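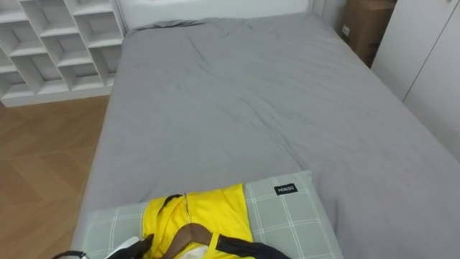

配線の経路を先に紙へ描いておけば、床板を二度はがさずに済んだはずだ、とKeisha Abernathyは本書の旧版に対して書き送っている。電池の置き場所だけを決めて作業に入り、走行充電器から車両側の端子までの道筋は現物合わせで考えたところ、ホイールハウスの手前でケーブルの長さが足りなくなったという。この指摘を受け、本版では経路の検討を取付作業から切り離し、独立した項としました。

第4章 サブバッテリーの設置と配線

4.1 本章の適用範囲

本章は、業務用バンの荷室にRaltumサブバッテリーユニット(以下「電池ユニット」)およびGiromix走行充電器(以下「充電器」)を設置する手順を定めるものです。外部電源からの充電については第5章、照明および換気扇の接続については第6章を参照してください。

対象は、車両側の電装が12V系で、マイナス接地の車両に限ります。24V系の車両、ハイブリッド車および電気自動車には使用できません。対象外の車両に取り付けた場合、保証は適用されません。

4.2 安全上の注意

警告
・作業の前にエンジンを停止し、キーを車外に出したうえで、車両側バッテリーのマイナス端子を外してください。
・電池ユニットの端子間を工具、金属片、指輪等で短絡させないでください。やけどや火災の原因となります。
・電池ユニットを分解、加工しないでください。落下させた電池ユニットは、外観に異常がなくても使用を中止し、販売店に点検を依頼してください。
・燃料配管、ブレーキ配管およびエアバッグの配線に沿ってケーブルを固定しないでください。

注意
・腕時計、指輪その他の金属製の装身具を外し、絶縁手袋を着用してください。
・電池ユニットの運搬には両側の取っ手を用い、端子カバーを持たないでください。
・荷室の床に穴をあける場合は、必ず車両の下側から反対面を確認してください。

車両側バッテリーの端子を外すと、時計、ラジオの設定、パワーウインドウの自動開閉機能などが初期化されることがあります。復帰の方法は車両の取扱説明書に従ってください。

4.3 同梱品と用意するもの

開梱後、次の品がそろっていることを確認してください。

同梱品
・電池ユニット(容量100Ah、リン酸鉄リチウム)
・充電器(最大出力40A)
・固定金具および固定ベルト
・ヒューズホルダー(車両側用、電池側用)と専用ヒューズ
・温度センサー
・端子カバー
・警告ラベル

お客様または施工者が用意するもの
・電力ケーブル(公称断面積14mm²、赤および黒)
・ケーブルに適合する圧着端子と圧着工具
・コルゲートチューブ、ゴムブッシュ、結束バンド
・トルクレンチ、絶縁工具、テスター
・防錆塗料

電力ケーブルを指定より細いものに替えないでください。経路が長くなり電圧降下が問題となる場合は、巻末の表を用いて太さを選び直すか、Tutport技術窓口に相談してください。ヒューズは同梱の専用品を用い、他の定格のものを取り付けないでください。

4.4 設置場所の決定

電池ユニットは荷室内の平らな床面に設置します。場所の選定にあたっては、次の事項をすべて満たすようにしてください。

・車体の骨格、または骨格に固定された部材に直接締結できること
・直射日光および暖房の吹出口の影響を受けないこと
・積荷が端子カバーに当たらないこと
・保守の際、上面の表示部と主スイッチに手が届くこと
・床の水抜き穴をふさがないこと

充電器は電池ユニットの近くに、放熱フィンの溝が上下方向となるように垂直面へ取り付けます。周囲には取付説明図に示す空間を確保し、断熱材や内張りで覆わないでください。内張りの裏に収める施工は認められません。

補足
車両の後端に重量物を置くと、積載時の前後の荷重配分に影響します。工具や資材を常時積載する車両では、それらを積んだ状態で軸重を確認したうえで位置を決めることを推奨します。車検証に記載された最大積載量には、本製品の質量も含めて計算してください。

4.5 配線経路の検討

この項の作業は、部品を固定する前に行います。

1. 荷室と運転席の平面図を紙に描き、車両側バッテリー、充電器、電池ユニットおよび接地点の位置を書き入れます。縮尺は正確でなくて構いません。

2. 各機器を結ぶ線を引き、途中にある隔壁、シートレール、ホイールハウス、スライドドアの機構を記入します。可動部と交わる線は引き直してください。

3. 図の経路に沿って、実車にひもを渡します。曲がりの部分は、ケーブルの最小曲げ半径を見込んで緩やかに取り回します。

4. ひもを外して長さを測り、図に書き込みます。端末処理のための余裕を両端に加えた値をケーブルの切断長とします。

5. 隔壁や床を貫通する箇所を図に印し、貫通部ごとに必要なゴムブッシュの寸法を控えます。

6. 完成した図は施工記録とともに保管します。後日、機器を追加する際に必要となります。

注意
既設の貫通穴を利用する場合は、既存の配線を傷つけないよう、穴の内側に十分な余裕があることを確認してください。余裕がないときは別の穴を設けます。

4.6 電池ユニットの固定

1. 設置面の汚れと油分を取り除きます。

2. 固定金具を仮置きし、穴の位置を印します。床下に配管、配線、燃料タンクがないことを車両の下側から確認してください。

3. 下穴をあけ、切り粉を取り除いたのち、切断面に防錆塗料を塗布して乾燥させます。

4. 固定金具を同梱のボルトで締結します。締付トルクは取付説明図の指定値とします。

5. 電池ユニットの主スイッチが「切」であることを確認し、固定金具に載せます。端子は車両の中央側に向けます。

6. 固定ベルトを掛け、前後左右に力を加えて動きがないことを確かめます。動く場合はベルトを締め直し、それでも改善しないときは金具の取付位置を見直してください。

7. 温度センサーを電池ユニット側面の指定位置に貼り付けます。センサーの線は電力ケーブルと束ねず、離して配線します。

床板の上から木ねじのみで固定することは禁止します。衝突時に電池ユニットが運転席側へ飛び出すおそれがあります。

4.7 ケーブルの接続

接続は必ず次の順序で行ってください。順序を変えると、端子に火花が生じることがあります。

1. すべてのヒューズがホルダーから抜かれていることを確認します。

2. 黒のケーブルで、充電器のマイナス端子と電池ユニットのマイナス端子を接続します。

3. 充電器のマイナス端子から車体の接地点まで、黒のケーブルを接続します。接地点の塗装は金属面が現れるまで除去し、締結後に周囲へ防錆塗料を塗布してください。

4. 赤のケーブルで、充電器の出力端子と電池ユニットのプラス端子を、電池側用ヒューズホルダーを介して接続します。ヒューズホルダーは電池ユニットのできるだけ近くに置きます。

5. 赤のケーブルで、充電器の入力端子と車両側バッテリーのプラス端子を、車両側用ヒューズホルダーを介して接続します。こちらのヒューズホルダーは車両側バッテリーの近くに置きます。

6. 温度センサーの線を充電器の「TEMP」に差し込みます。

7. イグニッション連動線を、エンジン運転時に電圧が出る回路に接続します。接続先が不明な場合は、車両の販売店に確認してください。

8. 全端子を指定トルクで締め付け、端子カバーを取り付けます。

9. ケーブル全長をコルゲートチューブで保護し、結束バンドで車体に固定します。貫通部にゴムブッシュが正しくはまっていることを確認してください。

10. 車両側バッテリーのマイナス端子を復旧し、電池側、車両側の順にヒューズを差し込みます。

補足
圧着端子のはんだ付けによる代用は認められません。走行中の振動により、はんだの際で素線が切れることがあります。

4.8 初回の動作確認

1. 電池ユニットの主スイッチを「入」にします。表示部が点灯し、残量が表示されます。

2. エンジンを始動し、充電器の表示灯が緑の点滅に変わることを確認します。始動から表示が変わるまでに、しばらく時間がかかります。

3. テスターで充電器の入力側と出力側の電圧を測り、施工記録に記入します。

4. アイドリングのまま各端子部の温度を確認します。熱を持つ端子があれば直ちにエンジンを止め、ヒューズを抜いて圧着と締付けをやり直してください。

5. エンジンを停止し、表示灯が消灯することを確認します。点灯が続く場合は、イグニッション連動線の接続先が誤っています。

6. 警告ラベルを荷室の後部扉の内側と、車両側バッテリーの付近に貼付します。

表示灯と状態
緑の点滅:充電中
緑の点灯:満充電
橙の点滅:低温により充電を停止中
橙の点灯:入力電圧の不足
赤の点滅:内部温度の上昇により出力を制限中
赤の点灯:異常停止

橙の点滅は故障ではありません。電池ユニットの温度が上がると自動的に充電を再開します。ヒーターや温風機で電池ユニットを直接温めないでください。赤の点灯が出たときは、主スイッチを切り、4.10の窓口に連絡してください。

4.9 保守と長期保管

取付後最初の1か月が経過した時点で、全端子の締付けを点検してください。以後は車両の定期点検に合わせて実施します。未舗装路や現場構内の走行が多い車両では、点検の間隔を短くしてください。

電池ユニットの設計寿命は充放電3000回です。この値は所定の試験条件におけるものであり、使用温度や負荷によって変わります。寿命に達した電池ユニットは一般廃棄物として処分せず、購入店に返却してください。

車両を長期間使用しないときは、残量を半分程度まで減らし、主スイッチを「切」にします。満充電のまま、または残量がない状態で放置しないでください。

4.10 施工記録と問い合わせ先

施工者は、巻末の施工記録に車台番号、電池ユニットの製造番号、4.8で測定した電圧および配線図を添え、写しを車両に備え付けてください。保証の申請には施工記録の提示が必要です。車両を譲渡する場合は、記録も併せて引き渡してください。

本章の内容に関する照会は、Tutport技術窓口(担当:Deepak Khurana)で受け付けます。照会の際は、充電器の表示灯の状態と配線図の写しをご用意ください。Kanaujia各販売店でも取付点検を承りますが、他社製の走行充電器を組み合わせた車両は点検の対象外となります。

外部電源からの充電は第5章に続きます。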